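Abla Sayegh
9 April 2026

Okay, pantry thread. I have been putting this off for months and tonight I finally cleared enough of the shelf to start.

The rule I'm using comes from my friend Zubaida Baloch: one bin, one kind of thing, and if it doesn't fit in the bin you eat some of it first (best rule I have ever been given!)

The bins are plain white plastic with an oval handle hole in the front, so you can hook a finger in and slide one off a high shelf. I love that handle hole more than I should.
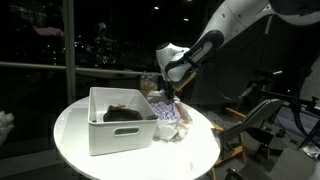

Anyway, I do all my sorting on the round table. The counter collects mail, and then I'm sorting mail — no thank you.

Soft bags go in last. They slump into whatever gap is left, so if you start with them you've lost half the bin.

Jars stay out completely. A clear jar already tells you what's in it and it stacks badly with everything else, so mine get the front of the shelf.

Paper bags are my weak spot. I fold the top over, I swear I'll use it this week, and then it's September.

Mudassar asked if I decant everything. I do not! I decant nuts and cereal and call it a night.
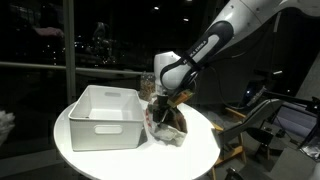
FILED UNDER: Kitchen & Pantry

Last bit and then I'm making tea. Wipe the bin before anything goes back in. There is always a crumb in the corner by the handle, always.

Baking shelf is next, and I'm a little scared of it. Send me your flour storage, please — I have 2 open bags and no plan.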